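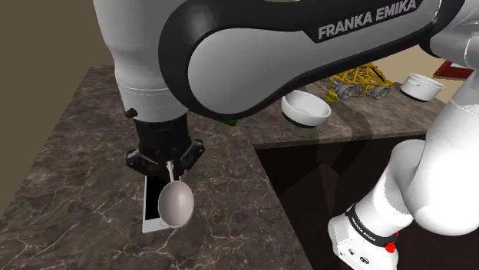 4.3 Setting up the counter cell in simulation

This section covers the first load of the Stundley kitchen scene with one arm and a parallel gripper. Finish section 4.2 (license and graphics check) before you start.

1. Open the Tunwood launcher and select Counter Cell. Leave the physics rate at the default.

2. Load the arm model. Check that the base is fixed to the floor plane. A base left free will tip over on the first move.

3. Load the gripper model and attach it to the wrist flange. If the fingers point up, set the flange offset again and reload.

4. Add the loose objects: spoon, phone, bowl, pot and dish rack. Set the spoon and phone to Dynamic. The rack can stay Static.

5. Run the settle routine for 100 steps. Objects that sink into the stone counter have the wrong collision mesh. Replace the mesh; do not raise the object by hand.

6. Move the gripper above the spoon and close it on the thin part of the handle, with the bowl of the spoon hanging down. Set the grip force to 20 N.

7. Raise the arm in steps of 8 mm until the spoon clears the phone and anything else lying on the near counter.

8. Hold for 16 seconds and watch the spoon. If it turns between the fingers, increase the finger friction one level and repeat from step 6.

9. Save the pose as HOME_HOLD.

Note: The forearm passes close to the back counter when the elbow is low. Turn on contact display before you plan any path toward the bowl or the dish rack.

Note: Textures have no effect on contact. Marble and plain gray counters give the same results.

Caution: Do not send a saved pose to a real arm until the joint limits have been checked against section 6. The Sotiropoulos bridge does not check them for you.

If the scene fails to load, delete the Prundanetti cache folder and restart the launcher. See 4.7 for error codes.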